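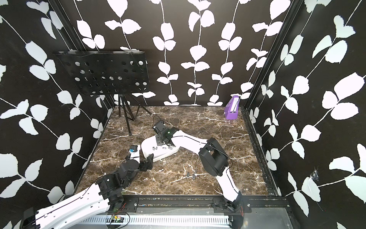

Comparing finger pads on the two-arm cell

Posted 11/30/24 by Manolis Sarantis
Print this page | E-mail this page

Search this blog: enter keywords

The twin arms have had the same stock two-finger grippers since June. They do fine with anything the size of a matchbox. Small flat pieces are another matter, and small flat pieces are what I care about at the moment, so I finally did the pad comparison I had been putting off.

Three pads were tested. The first is the stock hard plastic finger, bare. The second is the Serholm pad, a soft ribbed strip that glues on. The third is a set I cut from a sheet of nitrile that Wysocka sent me in exchange for a controller board. The project folder is called Drulletberg, for anyone following the earlier posts.

Conditions

Control is leader-follower, with the position loop running at 30 Hz. Gripper current limit was set to 300 mA for all three pads. I did not tune it per pad, which favors the softer ones a little. Each pad went on both arms, and I ran them on the same evening with the same lighting. The letter pieces go on a white board because black on white gives the wrist camera something to work with. On the marbled floor, dark pieces get lost in the pattern and the detector starts offering veins as candidates.

Results

The bare finger closes accurately but has no give. If the piece is rotated a few degrees from the finger faces, it either squares itself up or shoots out sideways. The Serholm pad fixes the shooting. Its ribs are too coarse for thin edges, though, and a letter can settle into a groove and come up tilted. Placing it flat after that takes a second grasp.

The nitrile was the best on letters. It is thin enough that I did not have to change the closing offset by more than 5 counts, and pieces stayed where they were gripped. The drawback is glue. One pad crept down the finger before the session was over, and I had to clean it off and start that side again.

Metal parts gave a different order. Small silver pieces in a cluster are mostly an approach problem: the fingers are wide and touch the neighbors before they reach the target. Pad material hardly matters there. Coming in from the side with the fingers partly open worked better than coming straight down – slower, but fewer pieces pushed around the tray. 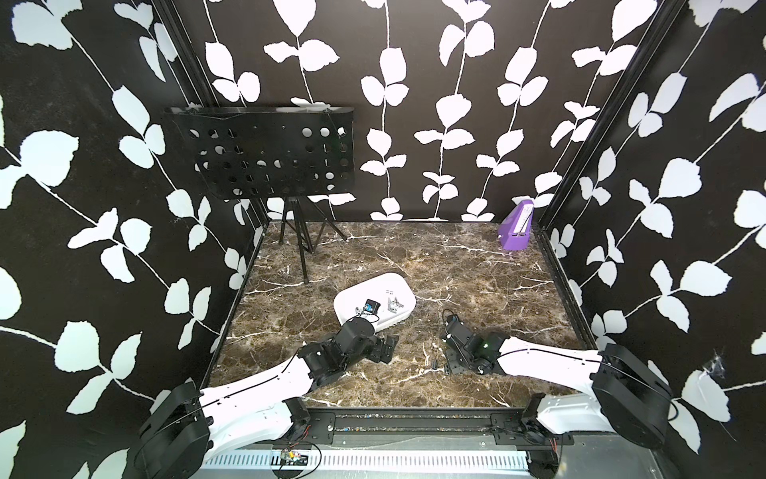 Do softer pads need a higher current limit?

Mine ran at the same limit as the hard fingers and held small parts without slipping. I would only raise it for something heavy.

Next on the list is a narrower fingertip, 4 mm at the end, printed in one piece with a recess for the nitrile so it cannot creep. I also want to move the cable on the right wrist, as the loop behind the gripper is longer than it needs to be. The Cedex controller is still in its box – that comparison will get its own post.

Contact | Copyright Manolis Sarantis | Back to top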